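Fingers, round two

I spent most of the afternoon trying the stock two-finger grippers against the Tulell controller settings, and wow, markers are sneaky little things! The job is simple: pick a marker off the paper, drop it in the pink mesh cup. We're planning 200 runs per setting, with the grip force held at 65 newtons for now (I may go lower, the caps worry me).

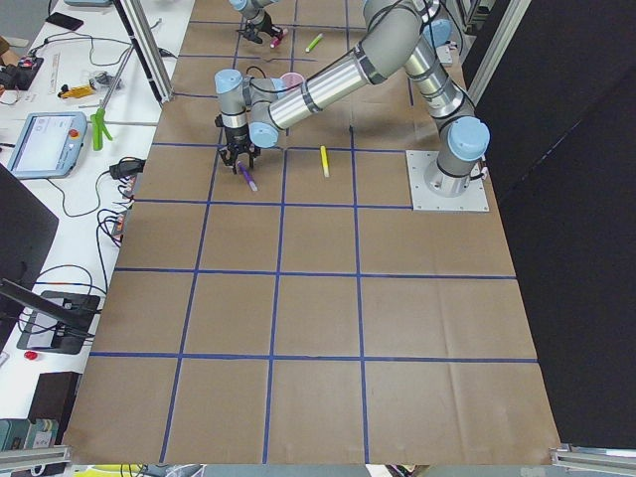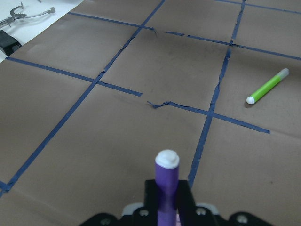
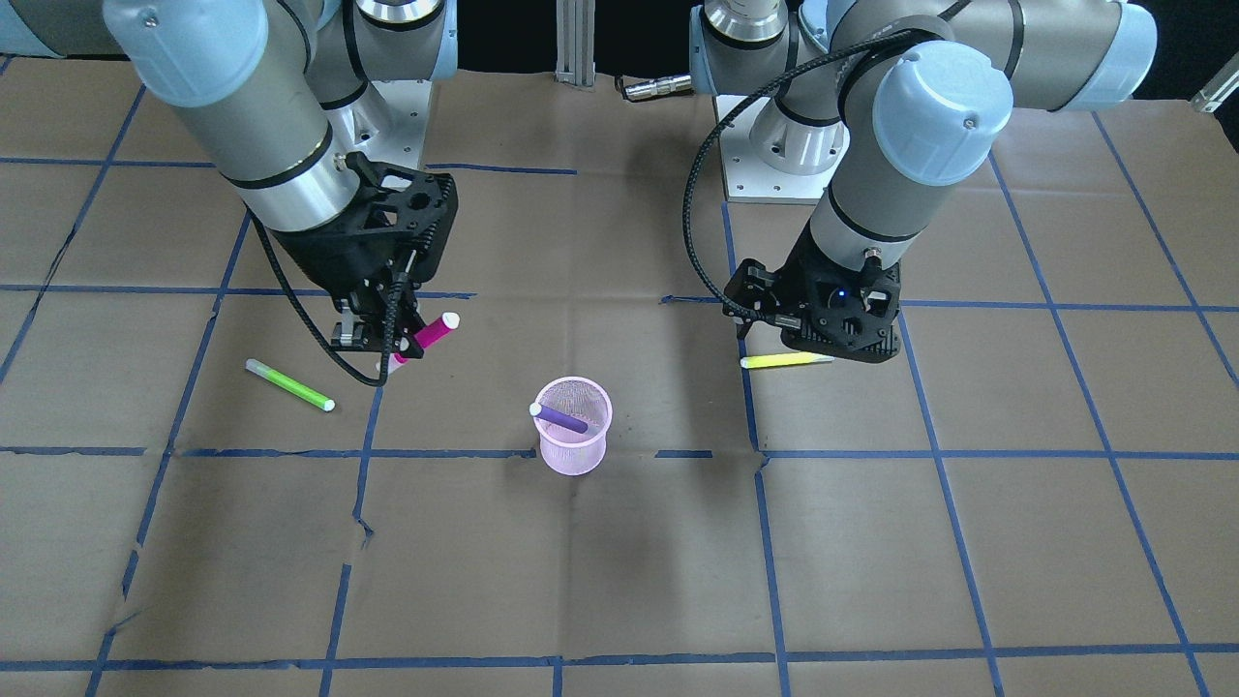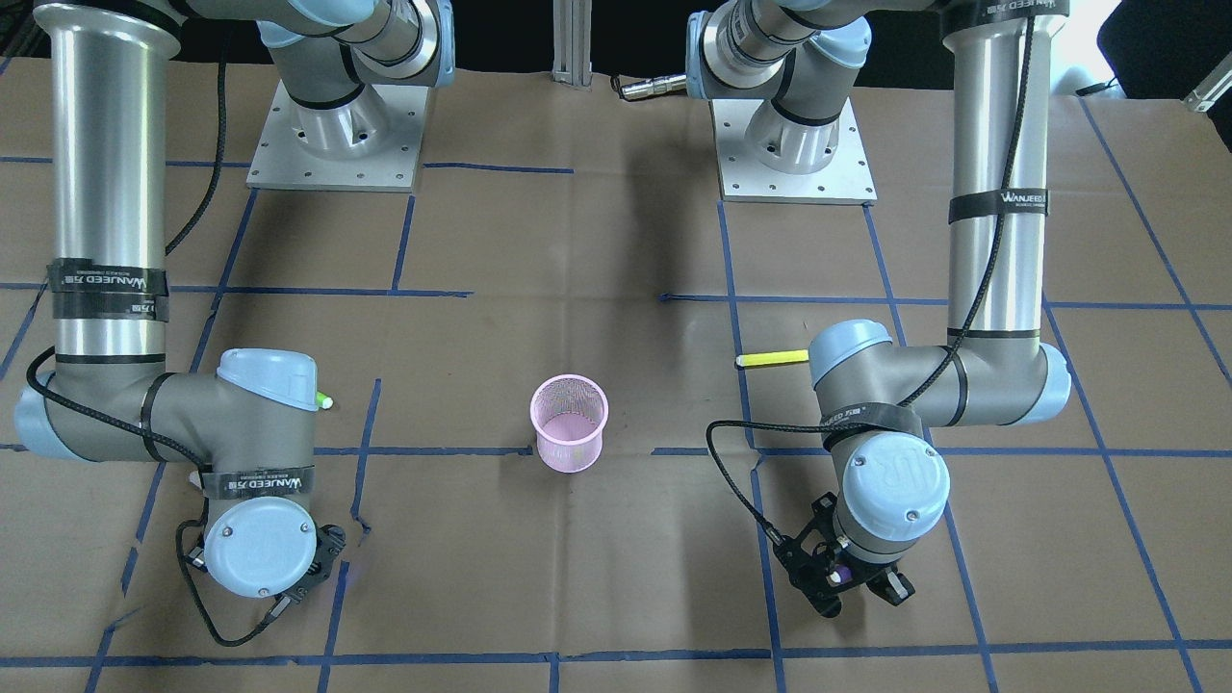

Blue tape grid, brown paper, black grippers.

What's next

The Ibarra fingers get their turn later in December, same markers and same grid. If you've got a favorite wrist camera, write me, I'm still shopping!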